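To: handheld-demos list
Date: June 20, 2026
Subject: Re: Towel folding in real homes, is it worth the trouble?

Earlier in this thread, a list member wrote:

> We have been recording towel folds on a bench in our lab, plain
> gray top, same lights all day. The policy trains fine and then gets
> confused the moment we move the bench near a window. Before we go
> knocking on doors: did those of you who record in homes see enough
> difference to justify the hauling? And how do you handle two
> grippers on one piece of cloth? Ours keep getting in each other's
> view and we have been throwing those episodes out.

Please go knock on doors! I put this off for most of last year and I wish I hadn't. Our Tirncombe set is at 918 episodes now, all cloth, all done by hand with the grippers, and the home episodes are the ones I keep going back to when something breaks.

The biggest difference for us was the table. A gray bench gives the model a clean outline of the towel every single time, and it learns to lean on that. Put the same towel on a patterned tablecloth and the outline gets a lot harder to find, especially once the folds are small and the edges sit on top of each other. Our first model, the one we called Prunholm, would go for a bit of the tablecloth about as happily as it went for the towel. I was kind of delighted, to be fair, because it was such a clear failure and so easy to go and collect for.

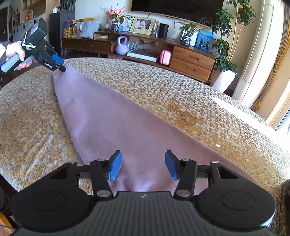 So we stopped tidying. If a family has a lace cloth on the table, it stays on. If the sun comes in from one side and washes out half the fabric, we record anyway, and we come back to the same table later in the day if they'll have us. I'd much rather have a room with a TV and plants and snack jars in it than another hour of gray bench. The one thing we do ask is that the table be clear enough to move both arms over, mostly so we don't knock over somebody's tea.

On your second question — don't throw those episodes out! The other gripper coming into view is information. When the trained system runs on two arms, each camera is going to see the other arm at some point, and if you've filtered every one of those moments out of training, that's going to be a strange day for your policy. We tried both ways on a small split. The filtered one kept stalling when the arms came close together, and the unfiltered one mostly kept going. It was a small test and I wouldn't put it in a paper, but it was enough for me to fish the old episodes back out of the reject folder.

What we do reject:

Episodes where the fingers cover the corner for the whole grasp. A short cover is fine.
Tracking jumps, which you'll see as a sudden hop in the gripper path.
Folds where the person reached in with a bare hand to fix something. I know some people keep these. We cut ours.
Anything where the start and end weren't marked. We lost a whole afternoon to that one.

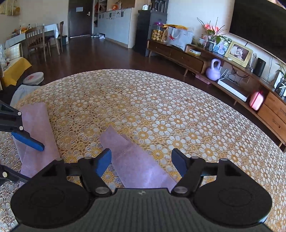 A few things about pace. New people start out far too fast, because folding a towel is something they could do half asleep. Ask them to fold at the speed they'd use while talking to a friend. Slow is okay, but stopping dead in the middle is not great, since the model picks up the pauses and then sits there thinking over a towel for ages. And let people fold their own way. We had thirds, halves, long strips and one really odd roll, and we tag the style afterward instead of telling anybody what to do up front.

For tagging we use Flustavov, mostly because it lets you put both gripper views next to each other and scrub them together. It's clunky with long recordings, so cut first. If you're on Zeng for storage, watch the clock offset between left and right when you export. Ours drifted and I only caught it because a towel seemed to move before anything touched it.

I'm putting together a small release of the home episodes for August, with the rejects included in their own folder and the reason for each one written down. Household photos and faces need a proper pass first, and that part is slower than the recording was. If anyone wants to try the loader early and complain about it, write to me off list. I'd also love to hear from somebody who has done fitted sheets — we tried 2 and gave up.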